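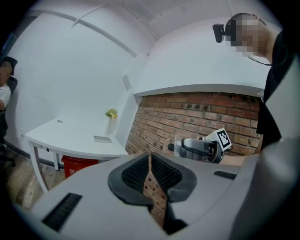

Second gripper with the marker card on top, brick wall behind.

Marker card keeps slipping on a homemade gripper

The parts list I followed claims 300 grabs before anything loosens. I got 10. Is the card mount just a bad idea?

Skomlow
September 2020

Doubt it's the mount. Did you tighten the screws under the card? People blame the design first. Mine has held since February, but I don't trust it without threadlocker.

Marchuk

I'd want to know who counted those 300. Try a stiffer card and run it again.

Mudura

use tape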